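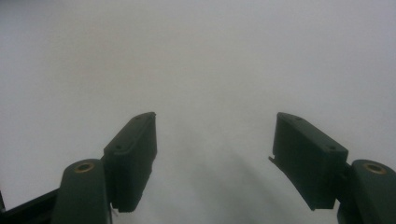 Re: Green fingers, pad screws and bushings

tkovar_cell4
Fingers open, two screw holes per pad on the top face. My right pad closes a hair before the left. Pads came from Leden, arms are our own prints. Which do I shim?

Fusberg_Dan
Neither yet. Take the pads off and check the brass bushings first. If one has walked out of its hole the arm leans and no shim will fix it.

tkovar_cell4
Both look seated to me. No play by hand.

mill_and_mend
By hand tells you nothing. Put an indicator on the pad tip and push. We change bushings every 540 hours on the Hellström cell, play or no play.

Fusberg_Dan
540 is a waste of brass. I check at 100 and replace when they move. Some of mine are from March and still fine.

mill_and_mend
Your parts are lighter than ours.

yquartey
The right pad has a small lip on the inner side, low down. Is it supposed to be there? If it's leftover from printing, file it flat before you measure anything.
Yaw Quartey

tkovar_cell4
Didn't think of the lip — will look at the Trenon drawing tonight. Does 15 cycles after refit sound like enough to recheck the screws?

mill_and_mend
Do 100. Plastic creeps.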